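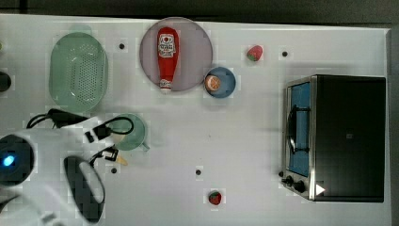 *Kitchen table, left arm, October.*

The morning session opened with both arms under the Breline schedule. Getachew Gebreyes recorded run 383 and noted that he no longer sets the pace of the work; the schedule does. Staff who formerly placed each item by hand are now assigned to review, with 60 minutes at the screen before a change of post.

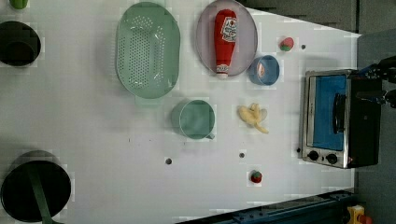

My own duties have altered more than I expected when the post was regraded. I write fewer instructions and sign more exceptions. Dilruba Pathirana requested a ruling on whether the ketchup bottle should be logged under the plate or as a separate item, and I ruled for separate. She asked also that reviewers be consulted before the next revision. I have forwarded the request to Munro.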